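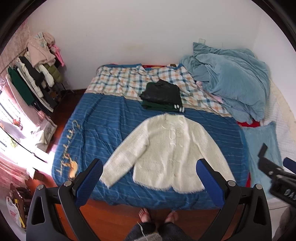 A comment slip after the last session said the remittance lecture made sending money home sound like a private family thing, and where was the politics in it? Fair. Today is the politics.

**Week 4 — Remittances, local government, and who gets listened to**
handout, February 2020, bring it to seminar too

## Recap, quick

- Remittance = money (or goods) sent by someone working elsewhere to people back home. Internal counts! City to village counts.
- Formal channels: bank, transfer office, phone wallet. Informal: cousin with an envelope, bus driver, shopkeeper who settles up later.
- Official totals only catch the formal part. So when a total jumps, ask first whether more money moved or more of it moved through a counter.
- Households spend it on food, school, rent, medicine, debt, weddings, house repair. Small share goes into a business. Don't sneer at this in essays, paying off a loan is a use.

## The main question for today

Does money from outside make people demand more from the local council, or less?

Two camps in the reading.

**Exit-the-state camp.** Family gets money from abroad, buys its own water tank, pays for the private clinic, sends kids to the fee school. Stops caring whether the public version works. Turnout drops, complaints drop. Council notices that the loudest families have gone quiet and relaxes. The poor families without a migrant are left using the bad tap.

**Stronger-voice camp.** Same family is less dependent on the local boss for a job or a food parcel. Can afford to annoy him. Plus the migrant calls home and has opinions, has seen a bus arrive on time, asks why the road is still mud. Turnout might still drop but people turn up to meetings, sign things, switch parties.

Both can be true in one town. That is the annoying part and also the part worth marks.

## Case A: Jurkow

Market town, farms round it, men leave for construction work, more women leaving too in recent years (care work, hotels). Household survey, 400 households, two rounds.

What they asked, more or less:

- anyone from this household working away for 3 months or more
- money received, last 12 months, by any route
- voted in last local election
- contacted a councillor or official in the past year
- paid anyone a "favor" to get a service

Findings in words: receiving households voted less than the others and contacted officials slightly more. Favor-paying was lower among receivers, but only those who'd been receiving for several years. New receivers looked like everyone else.

Problem one — who voted less? If the adult who used to vote is the one who left, then turnout per household falls with no change of heart in anybody. Has to be measured per adult still at home. Round one didn't. Round two did and the gap shrank a lot. Look at this properly, it comes up every year and people miss it every year.

Problem two — selection. Families who could afford to send someone were already different. Better connected maybe, or more fed up. The survey can't seperate these without something that pushes some families to migrate and not others for unrelated reasons (a new bus line, a drought, an old labor contract with one region).

## Case B: Pilteno

Different set up. Hometown association, members abroad, matched funding from the municipality. Association puts up half, town puts up half, project gets chosen jointly. 11 projects in the period the reading covers: street lights, a school roof, resurfacing, one football ground, a church hall that caused a huge row.

Good side: things got built. Accounts were posted on a wall, which the council had never done for its own spending, and then people started asking for the council's as well.

Bad side:

- public money follows private money. Neighborhoods with no migrants have nothing to match with, so get nothing
- members abroad picked things they'd see on a visit home. Lights and a football ground. Drains lost out
- upkeep. The agreement covered building, nothing on who replaces the bulbs

Ask yourself who the voter is here. Someone who left long ago, pays no local tax, can't vote, and has more say over the budget than a person living on the street in question. Is that ok? Seminar groups split hard on this, come with an argument and not just a feeling.

## The Rastogi scale

You'll need it for the assignment. Four levels of how a local government treats its migrants:

1. Ignores them
2. Taps them (asks for donations, gives a plaque)
3. Partners (matched funds, joint choice)
4. Represents them (a seat, a vote, or a formal consultation)

Pilteno is a 3. Jurkow is a 1, moving towards 2. Common error: treating it as a ladder where 4 is always best. The scale describes, it doesn't rank. A town at 4 can still ignore the families without migrants completely.

## Reading a remittance number — checklist

- who collected it, and at which end (sender or receiver)
- does it include in-kind
- per person, per household or a total
- what currency, and did the rate move that year
- does the recall period make sense. Nobody remembers 12 months of transfers well, 30 days is better but misses holiday money
- who in the house was asked. Husband and wife give diffrent answers, quite often very different

## Terms

**Clientelism** — goods or jobs swapped for political support.
**Social remittances** — ideas and habits sent back, as opposed to cash.
**Matched funding** — one side pays if the other side pays.
**Selection** — the people in your group were different to begin with.

## For seminar

Pick one camp from the top of this sheet. Use one fact from Jurkow against it. Then say what data would change your mind.

## Assignment

800 words, due first week of March. Town of Flilton wants to set up a matched fund (background sheet is in the folder, two pages). Advise the council. Must cover: who chooses, what happens to areas without migrants, upkeep. Give it a level on the scale and defend it. References don't count in the word limit, tables do.

Next week: absentee voting, read the short chapter first, the long one can wait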